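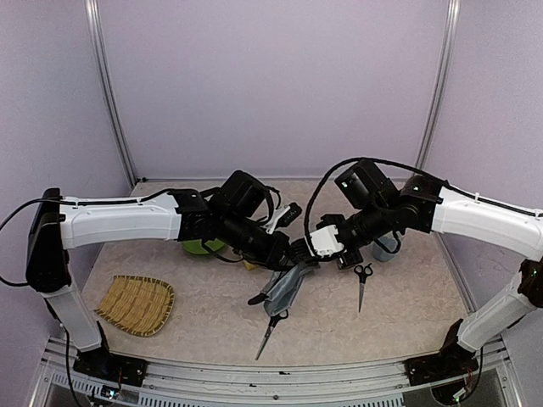

Does a two-arm kit sold as "ready for household tasks" come ready for household tasks?

It comes ready to be taught them, and the teaching is left to the buyer.

Chapter 3. Reading the Offer

Keep that gap in mind as you work through this chapter. Every seller of tabletop robot arms has a brochure, and most brochures describe the best afternoon the machine ever had. Your job as a buyer is to find out about the other afternoons.

We will use the Vorcombe bench kit as our main case. It is sold by Zoninon as a pair of arms with a software license and 2 days of remote setup help. The sales sheet says the arms "handle everyday objects with confidence." Confidence is a strange thing to claim for a gripper. What we would like to see is a count of tries, a count of failures, and a note on who reset the table in between.

Hjalti Lund asked for those numbers when his shop was choosing between Vorcombe and a rival kit from Overgaard. Zoninon sent him a chart based on 400 trials, of which 334 were marked as successes. That sounds decent until you read the fine print. A trial in which the item was dropped and picked up again still counted as a success. So did one in which an operator nudged the item back into reach. Overgaard sent no chart at all, only a longer brochure.

Cloth deserves its own warning. Soft items fold, sag and snag, and a kit that does well with cups may do badly with a rag. Ask for results on each kind of object separately. If the seller gives you one blended figure, assume the hard items are hiding inside it.

Section 3.1 takes the Vorcombe sales sheet line by line. Section 3.2 does the same for the Dadari service contract, where the setup fee alone takes up almost 3 pages.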